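Home & Workbench

I had not opened a computer since college, and even then I mostly held the flashlight while my roommate swore at it. So when the tower under my desk started shutting itself off in the middle of things, my plan was to buy another one and be done. My neighbor Lumturie Krasniqi wouldn't hear of it. She teaches the repair evenings at Loltura, the tool library on the east side of Jedstead, and she told me to bring the thing in, plus a Phillips screwdriver, plus a snack.

That was in July, on one of those evenings when the whole town smells like cut grass and hot asphalt. I carried the tower three blocks from the only parking spot I could find, stopping at every bench. It's an old Wumeo office machine, steel all over, and it weighs about as much as a big Thanksgiving turkey if the turkey had corners. I bought it used from a dentist's office that was closing down, and it has done my taxes, my recipes and one terrible novel.

There were five of us at the long tables. Everyone's computer was bigger or smaller or dustier than mine, and within ten minutes I knew everybody's complaints. One woman's fan sounded like a leaf blower. A high school kid was putting a machine together for his grandfather out of parts he'd been collecting under his bed (his mom had given him a deadline). And Stojan Kelmendi, who drove a bread truck for Đorđević for most of his working life, had brought a computer that worked perfectly well. He just wanted to see inside it before he got too old to bend over.

Lumturie started us off with the power cord. Pull it, put it somewhere you can't plug it back in by accident, then hold the power button down for a few seconds. Then touch bare metal on the case. She made us say it back to her like a kindergarten class, and I've caught myself muttering it in the kitchen ever since.

Then the side panel comes off, and you get that smell! Warm dust, a little like an attic. I'd expected to feel stupid at this point. What I felt was closer to opening somebody else's junk drawer. You want to poke at everything.

Lumturie's first rule of the inside is that you don't touch anything until you've looked for as long as it takes to eat a cookie. Her second is that you take a picture on your phone before every plug you pull, even the ones you're sure about, especially those. Her third is a muffin tin. Screws go in the cups in the order they came out, and you write on a strip of masking tape where each batch lives. I lost track by the second cup and had to start over, so now I write the label first and unscrew afterward.

The dust took the longest. I'd brought a can of compressed air and was ready to blast away, but we were marched out to the loading dock in pairs so we wouldn't share it with the rest of the building. Short bursts, can upright, one finger on the fan blades so they don't spin. A gray sweater's worth of fluff came out of mine. I've been in houses with less carpet. Stojan's was nearly spotless, and he was a bit let down, I think.

Back inside, we got to the cables, and the cables are what I really want to tell you about. I'd always figured the clever part of a computer was the board, and sure, it is, but the board just sits there. The cables have somewhere to go. Whoever puts an office machine together has to get power and signals from one side of a metal box to the other, around brackets, past the drives, over the edge of this, through the hole in that, and then the lid still has to close. It's the same problem as running a lamp cord behind a couch, only with a lot more couch.

"Follow one," Lumturie told me. "Just one, with your finger, and don't think about the others." So I picked a fat black one and followed it, and when I got to the end I did the next. It's weirdly soothing. My sister does jigsaw puzzles and I finally understand her.

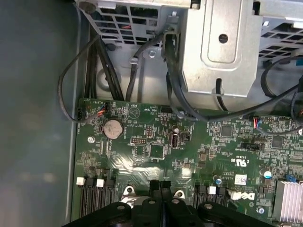 Plenty of cable and not much room: the green board, the metal drive cage and the black cables that have to get past both.

A good clip is a lovely thing, by the way. I'd never given one a thought, and now I can't stop looking for them. One little clip in the right spot keeps a cable from wandering over to a fan, and it probably costs less than a stick of gum. The kid with the bed full of parts had been using bread ties, the paper kind with a wire in them, and Lumturie swapped them for soft hook-and-loop strips without making a speech about it. Stojan said he could get the boy as many bread ties as he wanted.

My problem, when we got there, was a power plug that hadn't been pushed all the way in. I'd nudged the tower with my foot for years while I worked, and my guess is that one plug crept out a hair at a time. Lumturie had me unplug it, look at the pins, and press it home until it clicked. I made her check it. Then I unplugged it and did it again, just for the click.

Putting everything back went faster than I'd feared. I used the phone pictures twice and the muffin tin the whole way through, and I ended up with one screw left over, which Lumturie held up to the light and said wasn't mine. It had come off the floor. We did look, though, all five of us, on our hands and knees under the tables.

If you want to try this yourself, go with other people. Bring the screwdriver, the tape, the tin and a flashlight you can hold in your teeth (I know, I know, but you'll want both hands). Wear short sleeves. Leave yourself the whole evening and don't do it the night before anything is due.

My tower's back under the desk, a few inches farther from my feet. Stojan has signed up for the next session with his daughter's printer, and Lumturie has already told him that printers are a different class and he'll need an apron.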